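Rig upkeep on the Clerudik glove cell, short thread. Cables first – the loops need slack over the knuckles, or the connector takes the load when a finger curls.

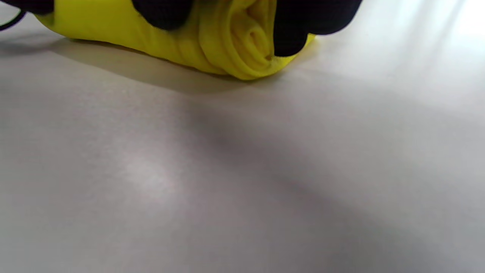

*Yellow roll, two fingers on top.*

2/ Wrist straps go on before the controllers. Restart the logger if it drops below 98 Hz.

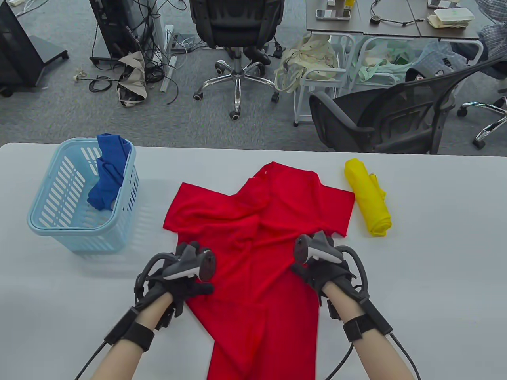 *Red shirt flat, yellow already rolled.*

3/ Glove camera: wipe the lens, lock focus, check exposure against the tabletop. Ours is fixed at 700.

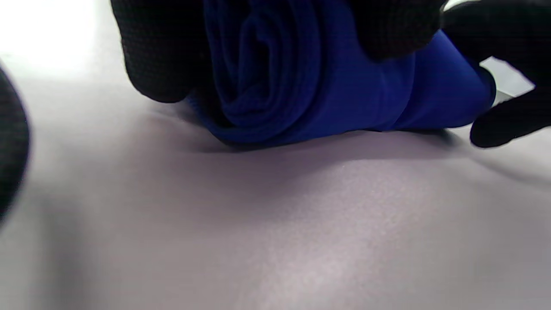
### 4/ Tracker drift

Re-zero with both palms flat on the table. If the left one still wanders, reseat its cable and repeat. Fault code 1273 means the strap has slipped. 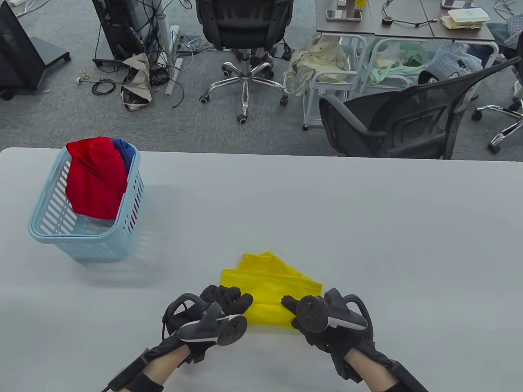
Anum Sethi: does 1273 clear by itself once the strap is tight, or do you have to re-zero again?

Re-zero again. Both hands.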